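Brorkex wooden snack and tea box — short review

Bought with my own money, from the Tastitside shop online. Came in 2 days, well wrapped, no splinters. Been using it since April so I've had time to get annoyed with it.

What I wanted — somewhere to put tea packets and the little snack wrappers that end up in every drawer. We get through a lot. Last tin I had was fine for loose stuff but packets just slid down into a heap and you never found the one you were after.

First thing, the wood. Nice colour, warm brown, proper grain showing. Sits well on the round grey woven mat, which I had already. Low enough that you can see what's in it from across the room. Dividers inside are thin but havn't budged yet. 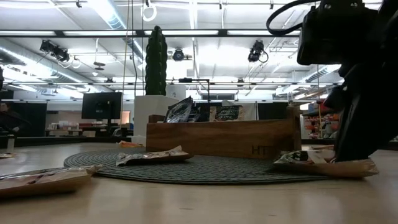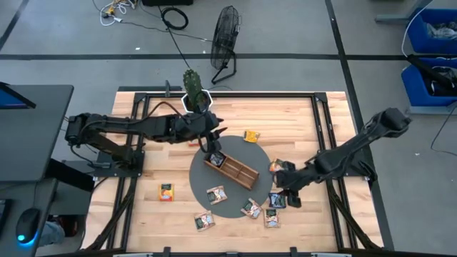 Sizes next as the listing is vague. Small tea packets stand up no bother. Bigger snack packets lean, and if you've only got a couple in there they flop over to one side. Fill it up properly and they hold each other straight. Anything really long I just lay across the top, looks messy but there you go.

Sorting. I tried doing it by brand, gave up. Now it's tea one end, snacks the other, and whatever is nearly finished at the front. Takes a minute to refill if you tip everything out on the table first and put like with like. Shiny wrappers are slippy, they go in last.

Cleaning — crumbs get in the corners. Turn it over, bang it, done. Don't soak it. I wiped mine with a damp cloth and it dried ok, slight rough patch on one edge that I sanded off.

Versus the Asari one my old flat had: that was deeper, better for tall packets, but it had a lid and the lid was a pain. Open top wins for me. Giáp do one in darker wood too, listing 631, looked nearly the same but cost more so I didnt bother.

Niggles. No handles, so you carry it from underneath. No feet either as far as I can tell, I'd keep it on a mat if your table scratches. And 13 quid postage was cheeky.

Would I get another? Yes, probably, for the office. Four stars. Would be five with handles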